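How to Write a Series Page for Your Web Serial

Posted 26/02/2023 by Mwende Mwakalinga

A series page is where new viewers decide whether to press play. It needs a short premise, an episode list and a few credits. These steps use our own post-apocalyptic serial, Stistow, which has 30 episodes.

Before you start

Have the final episode titles and running order in front of you. If the titles are still changing, wait. I rewrote our page twice because episodes 4 and 5 swapped places in the edit.

Step 1: Write the premise

Keep it to three sentences. Say where we are, what has gone wrong and what the main characters have to do about it. Leave out the backstory. My first draft ran to 308 words and explained the whole history of the flood. The version we use now reads:

"The sea has taken the coast, and the town of Jelville is the last port still above water. When the supply boats stop coming, harbor pilot Matar takes a crew inland to find out why. The people they meet there have been told Jelville drowned years ago."

Use the present tense. Name one character, or two at most.

Step 2: Write the episode blurbs

Each episode gets one or two sentences. Describe the problem at the start of the episode and stop before it is solved. Our limit is 214 characters, including spaces, so that the text fits on a phone without a "read more" link.

Too much: "Matar discovers the pumping station is run by her brother, who agrees to help."

Better: "The crew reaches the pumping station at night. Someone inside knows Matar's name."

Read all the blurbs in order when you finish. If three in a row start with "The crew," change two of them.

Step 3: Check for spoilers

Give the page to a person who hasn't seen the show. Sandamali Patwary read ours and guessed the ending from the title of episode 29, so we retitled it.

Also check your thumbnails. A character who is supposed to be dead by episode 6 should not turn up in the still for episode 12.

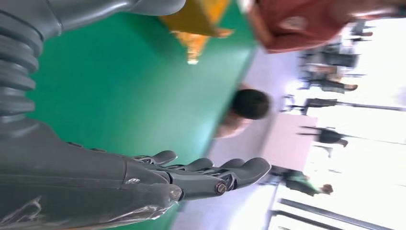 Step 4: Add the credits

List the writer, director and lead cast, in that order. Spell names exactly as the person does, accents included. Ours has Ottar Åberg, and the ring over the A went missing when I pasted from a spreadsheet.

Step 5: Publish and test

Open the page on a phone and on a computer. Click every episode link. Check that the numbers match the player, especially if you have a pilot listed as episode 0.

When a new season comes out, put it at the top and leave the old blurbs alone.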